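Pre-run checklist, software side - laundry pickup cell
With my comments, because the bare list kept getting ticked without being read

Cell: two arms, head camera, one camera at each wrist
Task under test: garment from sofa to basket
Policy server: Liltis. Motion planner: Brustov. Logging and replay: Benavides.
Filled in by me, October, morning session. Second reader: Elsa Hämäläinen.

I've kept the same order we use at the keyboard, so you can go down the page with one hand on the mouse. Marks are OK, FIX (stopped and sorted it before going on) or WATCH (went ahead, but somebody should look at it again). If you leave a line blank, please say so in the comments, even if it's just "skipped, in a hurry". I'd much prefer that to a hopeful OK.

1. Stops and limits

1.1 Hardware stop drops both arms out of control mode. OK
Pressed it from the desk with the arms holding position. Both drivers reported the stop and the planner threw away its queue, which it didn't use to do! The old build would sit there with a half-finished trajectory and offer to resume it.

1.2 Software stop from the operator console. OK
Same result. The console takes a moment to turn red, so don't go by the color, go by the driver state line underneath.

1.3 Watchdog trips when the policy server goes quiet. FIX
The timeout is supposed to be 100 milliseconds. I killed the Liltis process by hand and the arms kept their last command a lot longer than that. Somebody (me, I checked the commit) had left the debug override in the launch file. Took it out, killed the process again, and the watchdog tripped as it should. Please grep for "override" before you mark this one.

1.4 Speed cap loaded from the cell file, not from the command line. OK
The cap reads 18 percent for first runs of the day. If you want to go faster later, change the cell file and write it in the log. No flags.

1.5 Joint limits match on both sides. OK
The left and right files are separate, and I compared them with the diff tool and not by eye this time. Only the mirrored signs differ.

2. Perception

2.1 All three cameras publishing, timestamps in step. OK
The left wrist camera came up late but it came up. Benavides shows a flat line for the offset once everything has settled.

2.2 Head camera view takes in the pickup and drop areas. OK
Garment on the sofa, basket down on the floor between the arms, and the partition panels behind. I like to save one head frame per session into the run folder, before anything moves, so that we can line it up against the next session.

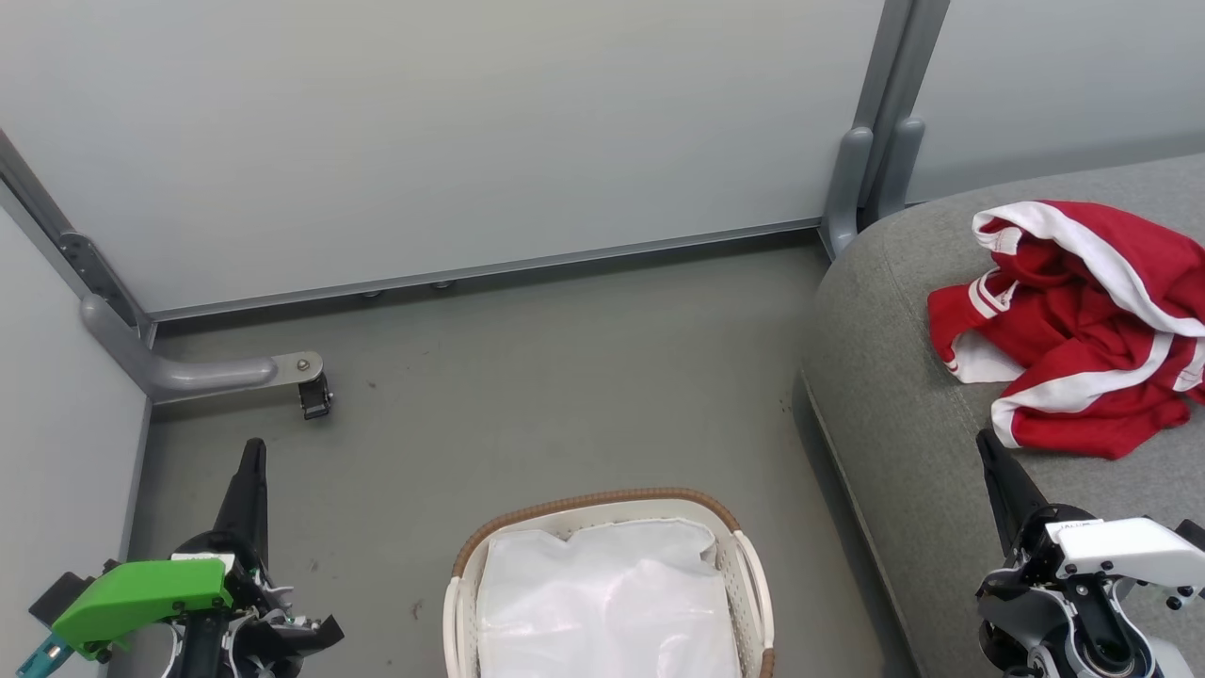

Does the head camera extrinsic have to be redone every session?
Only if the drift check comes back over threshold or someone has touched the mount. The check compares the forward kinematics of both fingertips with where the head camera puts them, and it's part of the startup script now, so you just have to read the number at the end.

2.3 Garment mask covers the garment and nothing else. WATCH
Mostly fine. It's red and white cloth on gray upholstery, so you'd think this would be the easy one, and the red parts are. The white bands are where I get holes in the mask, and a hole in the mask turns into a bad grasp candidate two steps later. I raised the fill setting a little and the holes closed. I'd still like Urho Riihimäki to look at the masks from this session, he wrote the fill step and I'm just turning his knobs.

2.4 Basket opening found, with the liner in. WATCH
The liner is shiny white plastic and the depth estimate does silly things on the bright folds. What saves us is that the drop pose is fitted to the rim, and the brown rim segments nicely. Check that the fitted outline on the console follows the rim all the way along. If it dives inside toward the liner, rerun the fit before you let the planner have it.

2.5 Self-filter removes the arms from the point cloud. OK
Look at the fingertips especially. When we changed the finger model last time the filter still had the old, shorter shape, and the planner believed there was a tiny obstacle floating off the end of each hand. It refused to move at all (safe, I suppose, but it cost us a morning).

3. Gripper and wrist views

3.1 Gripper closes fully and reports closed. OK
Width should read zero with the fingers together. If it reads slightly above, redo the homing and don't just change the tolerance. I know it's tempting.

3.2 Wrist camera mask for the gripper's own body. OK
The gripper fills a big wedge of the lower middle of every wrist image, and the policy was trained with that wedge left in, while the grasp detector wants it masked out. Two consumers, two versions of the same picture! Make sure the masked topic goes to the detector and the raw one goes to Liltis. I had these swapped for a whole afternoon back when we first set up the cell and blamed the network weights.

3.3 Wrist view checked with fingers closed, basket and cloth both in sight. OK
I jog the arm by hand until I get this, and then store the joint values as the session's look pose. The basket is lower left, the red-and-white cloth lower right, and the fingertips come up just past the middle. The detector should give you the rim and the cloth and stay quiet on everything else. It did. 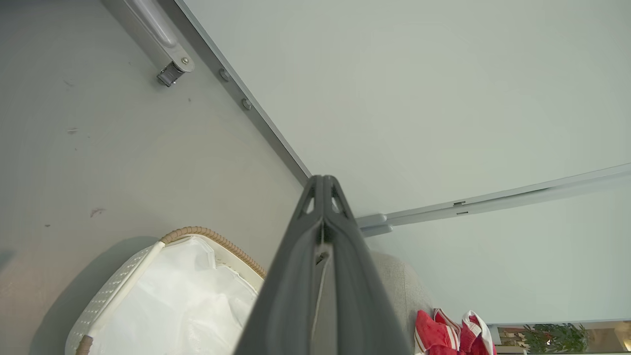

4. Planning

4.1 Collision world matches the cell. FIX
The panels and the sofa are modeled as boxes, with a margin of 45 millimeters on everything. The support feet under the panels weren't in the world file at all. They stick out over the floor at shin height, and a low sweep toward the basket could go through one as far as Brustov was concerned. I added them as small boxes and saved the file under the same name with the version bumped. Elsa, please give the new boxes a look, I measured them on my knees with a tape and I don't trust my second decimal.

4.2 The sofa's curved corner. WATCH
A box has a square corner and the sofa doesn't, so the planner gives up a bit of reachable space there. That's the safe direction to be wrong in. It does mean some approach poses fail when the garment lies close to the edge, and you'll get "no plan found" with no explanation. If you see it more than twice in a row, move the garment and note it down. Don't shrink the margin.

4.3 Seeds fixed for the replay set. OK
All 249 recorded scenes went through the planner offline before I powered the arms. No collisions. A few plans were longer than last time, and they all come from the new feet boxes, which makes sense to me.

4.4 Arm-to-arm separation check is on. OK
It's on by default again as of the last Brustov build. Look for the line in the startup output anyway. Both arms work over the same basket and I don't want to find out from the noise.

4.5 Approach direction sane from a low wrist pose. WATCH
This is my least favorite line on the list and I'd like a proper test for it. With the wrist down low, looking up past the gripper, the basket lands in the lower right corner of the image and the cloth is way up at the top, hanging over the edge of the upholstery. The detector has hardly any training frames from down there. It found the cloth, but the approach vector flickered between coming in from the side and coming in from underneath.
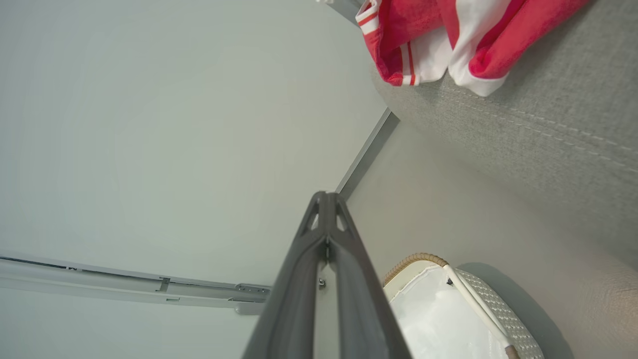 I put a filter on it that wants the same answer for several frames running before the planner gets a goal, and that calmed it down. It's a bandage, though. What I'd really like is a batch of low-pose frames labeled and added to the Povden set, and then the filter can come back out. Until then, leave it switched on, and if you see the goal marker jumping on the console, hit the software stop and back the arm out in jog mode.

5. Logging and handover

5.1 Benavides recording before first motion. OK
Start it before you enable the drivers. The enable messages are the ones you always want afterward.

5.2 Config snapshot saved with the run. OK
Cell file, world file, launch file, model hash. The script does it, but it fails silently on a full disk, so check that the folder has something in it.

5.3 Clock sync between the arm computer and the policy server. OK
Fine at startup. I check once more after lunch, as the drift usually shows up by then.

5.4 Open items passed on.
Urho: mask holes on the white bands (2.3).
Elsa: new boxes for the support feet (4.1).
Me: low-pose frames for Povden (4.5), and a startup check that refuses to launch with the watchdog override set (1.3).

Cleared for first runs at the capped speed. Not cleared for unattended running until 4.5 has a real test behind it.

Elsa's note, added after reading: boxes look right, but the left one should go out a little further to cover the end plate. Changed it, reran the replay set, all clean. 4.1 can go to OK.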